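Why Do Clothes Come Out Clean?

by Hidayah Pangaribuan
June 2018

Ever dropped spaghetti on your shirt? Water alone won't fix it. Try rinsing a greasy spoon under the cold tap — still greasy. Water and oil don't like to mix.

So we need soap. Soap is made of teeny tiny bits called molecules, way too small to see. Each one has two ends. The head loves water. The tail hates water but loves oil and grease.

Put soap on a greasy spot and all the tails dive in. Heads stay outside, in the water. Soon the grease is wrapped up in a little ball, and the ball floats off. Bye, spaghetti sauce!
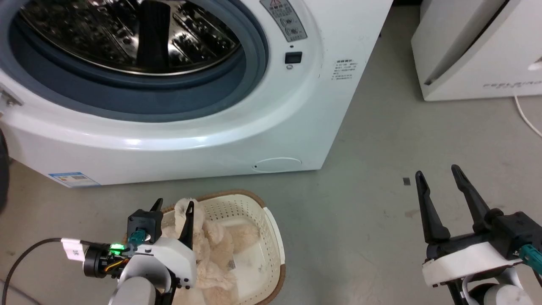
But soap needs help. It needs moving around. Long ago people rubbed clothes on rocks by the river, or beat them with sticks. Hard work! Sore arms. Today a drum turns and the clothes tumble, up and over, splash, again and again. Same idea realy.

Then comes rinsing. Fresh water carries the soap and dirt away. Last is the spin — super fast, so water gets pushed out through little holes.

Try it! Get a grown up to help.

You need 2 jars with lids, water, cooking oil, dish soap.
Put water and 6 drops of oil in each jar.
Add soap to just one.
Lids on tight. Shake both and count to 34.
Now wait a bit. Which jar has oil floating on top agian? Draw what you see.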